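**Kitchen notebook, Thursday, after lunch**

Continuing from the February notes about the dish routine in the Jesbridge kitchen. The question from the Zerkovau side is still the same: which things go in the dishwasher, and which stay in the rack in the sink.

### Rack or machine

Today I timed both ways with our ordinary lunch dishes.

- By hand, with the rack: 110 seconds until the last plate was standing.
- Into the dishwasher: 100 seconds for loading only. The program is 54 minutes, but I do not stand beside it.

The difference is small. What costs time is walking with things in the hand, so I open the door fully before I start and keep the counter free.

Cups go in upside down, one by one. The wire rack stays in the right basin, for the plates. I tried it on the counter last week and did not like it, the water ran to the cabinet fronts.

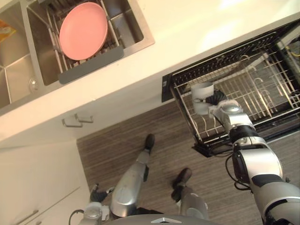
### To do

- Ask Biswas whether they want the same order in their kitchen.
- Wipe the drawer handles, they get sticky near the sink.
- Repeat the timing 2 times with the Kandov bowls. They are deeper and I am not sure they fit between the rods.
- Buy dishwasher salt.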